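Projektbericht Textilkunde: Was halten Taschengurte aus?

Mein Projekt hat eigentlich mit Ärger angefangen. Mir ist nämlich im Januar mitten auf der Treppe der Gurt meiner Umhängetasche gerissen, und alle Bücher lagen unten! Also wollte ich wissen, warum Gurte an manchen Stellen so schnell aufgeben.

Yabsira Kassa und ich haben uns 6 alte Gurte besorgt (zwei davon vom Flohmarkt, der Rest aus diversen Kellern) und sie über eine Metallkante gezogen, hin und her, jeweils 1.000 Mal. Ja, das dauert. Ja, man bekommt Muskelkater. Der Baumwollgurt von Hadwood war zuerst durch, der aus Polyester hat bis 1.243 durchgehalten, weil wir bei dem einfach nicht aufhören wollten.

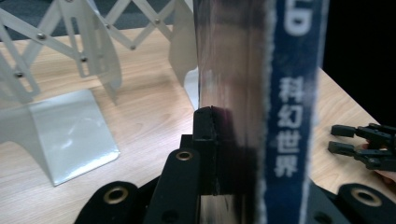 Am meisten überrascht hat mich, wie viel die Webkante ausmacht. Ist die erst mal offen, geht der Rest ziemlich flott. Beim nächsten Mal würde ich die Kanten vorher vernähen und dann vergleichen, und ich würde mir Handschuhe anziehen. Die Tabelle mit allen Werten hängt hinten dran.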